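November 23, 2018
By the Drera reading room desk

Binder check, shelf 9

1. Rings and lever. Closes snugly, lovely firm clamp! Pass.

2. Pages turn freely. I went through the sports economy binder leaf by leaf, and the print is nice and clear throughout. Pass.
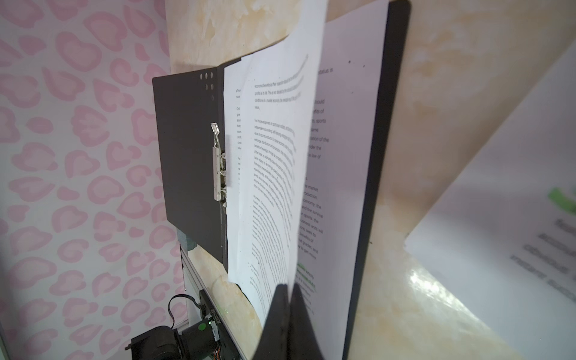 3. Marking. One line highlighted in green, still in place. Leave it be.

4. Covers. Black boards good and flat, corners sound. Pass!

5. Shelf load. 25 binders, none leaning. Next check in October.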